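Category: Work and Organization Studies

Last updated: Wed 13 November

4. Shared supplies and the small routines of office work

4.1 Setting and method

The material in this section comes from the Wunville office of Ronden, a firm that handles billing and records for dental practices. The office has one large room with shared tables and a smaller room for calls. Staff gave up assigned desks in June, when the lease on the upper floor ended. Before that change each person kept supplies in a drawer. Afterward the drawers went into storage and the firm bought desk organizers for the shared tables.

We interviewed 18 employees, each of them once, and asked them to keep a written diary for two work weeks. The diary asked for one kind of entry only: any moment when the person needed a supply item and had to do something other than reach for it. Getting up, asking a coworker, going without, and using a different item all counted. The diaries gave us 271 entries. Interviews lasted 36 minutes on average and were held in the call room.

We did not ask people to rate their satisfaction with the new arrangement. An earlier survey by the firm had done so, and staff told us they were tired of it.

4.2 What the organizers hold

The firm had expected the organizers to be kept to a standard list of pens, notes, clips, and tape. In practice the contents drifted within weeks. People added what they used and seldom took anything away. Figure 2 shows a mesh organizer packed with supplies, among them a lime-green cube of sticky notes and a clear package of metal binder clips. 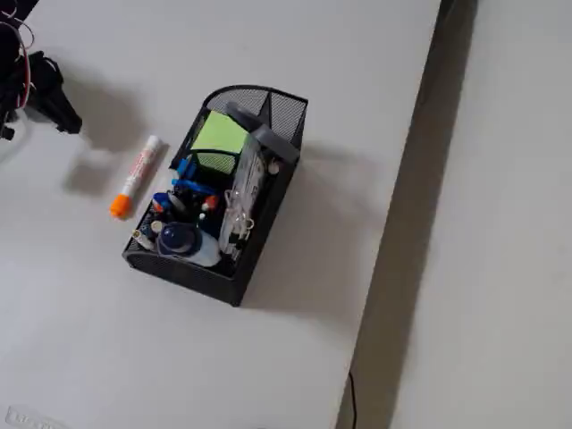
Drift of this kind has been treated in the facilities literature mostly as a problem of discipline, to be solved with labels or a monthly check. Our interviews point to something more ordinary. Staff at Ronden saw adding an item as a favor to whoever sat down next, and they saw removing one as a risk. A person who throws out a half-used marker may be throwing out someone's favorite. Several people said they would sooner test a pen, find it dry, and put it back than be the one who got rid of it.

The effect on daily work was small but steady. The most common diary entry was a search for a working pen at a table that already had several. Next came borrowing scissors. Entries about sticky notes were rare, and the few we have concern size and not supply. One records that the writer "wrote the claim number on my hand" while on a call with a practice manager — the notes were within reach, but the pen was not.

Paper forms still matter in this office, which partly explains the number of entries. Pelkonen, the records package the firm uses, accepts scanned forms but does not let staff mark them up on screen. Most people print a form, write on it, clip it to the claim, and scan the bundle at the end of the day. A missing clip can hold up a bundle until the next morning.

4.3 Ownership without owners

Under the old system an item's owner was plain from where it was kept. On a shared table the only clue is habit. Staff described a loose set of rules that none of them had been told. An item lying beside an organizer belongs to whoever is sitting there. An item inside it is free to use. An item inside it with a name on it is a matter of opinion, and much of the friction we recorded came from this third group.

Labeled items tended to be correction fluid, good scissors, and pens bought with the person's own money. Their owners did not object to others using them. What they objected to was finding them on a different table. One employee moved her own pens back to their usual place each morning and did not think of this as a complaint. She called it "setting up."

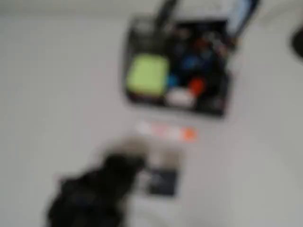

Seija Laitinen, in her written response to our draft, disagreed with this reading. She argued that the labels had little to do with ownership and a great deal to do with seating. In her view, people who label a pen are trying to hold on to a table, and the pen is the only thing the firm lets them leave behind overnight. She added that the same people had not labeled anything while they had drawers, and that we should have asked them about it.

We went back to the interviews with this comment in mind. It fits part of the material. Of the people who labeled items, most also told us they sat at the same table whenever they could. It fits less well for correction fluid, which was labeled even by people who moved from table to table all week. The simpler account there is cost and scarcity, as the firm stopped ordering correction fluid through Stukex, its supplier, and staff now buy it themselves. We have kept both explanations and do not try to rank them.

4.4 Restocking

Restocking is nobody's assigned task at Ronden. The office manager places the order, but she relies on staff to tell her what has run out. Under the drawer system people asked for an item when their own supply was low. With shared organizers they usually asked only after they had looked on every table and found none.

This had two results. Orders became less frequent and larger, and the items ordered were more often the wrong ones. The manager described receiving three boxes of clips in a size that did not fit a full claim. The small clips went out to the tables anyway and were still there during the diary weeks. Staff used them in pairs.

A sheet for requests was taped inside the supply cabinet. It had gone unused for so long that the people we interviewed disagreed over whether it was still in force. Requests were made out loud, most often near the coffee machine, and some were forgotten before the order was placed. The manager did not want a more formal system. She said she would rather hear about a shortage late than read a form every day.
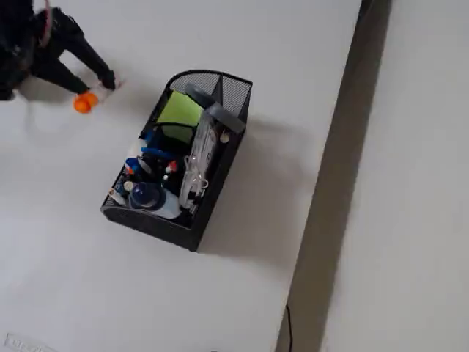
4.5 Limits of the material

The diaries depend on people noticing small interruptions and taking time to write them down. Entries fall off toward the end of each week, and we doubt that the interruptions did. Staff who worked mainly in the call room wrote very little, although in interviews they reported the same trouble finding pens as everyone else.

The office is also small enough that most people knew who else was keeping a diary. Two employees said they had begun carrying a spare pen during the study so as to have less to write down. Their entries are included in the totals.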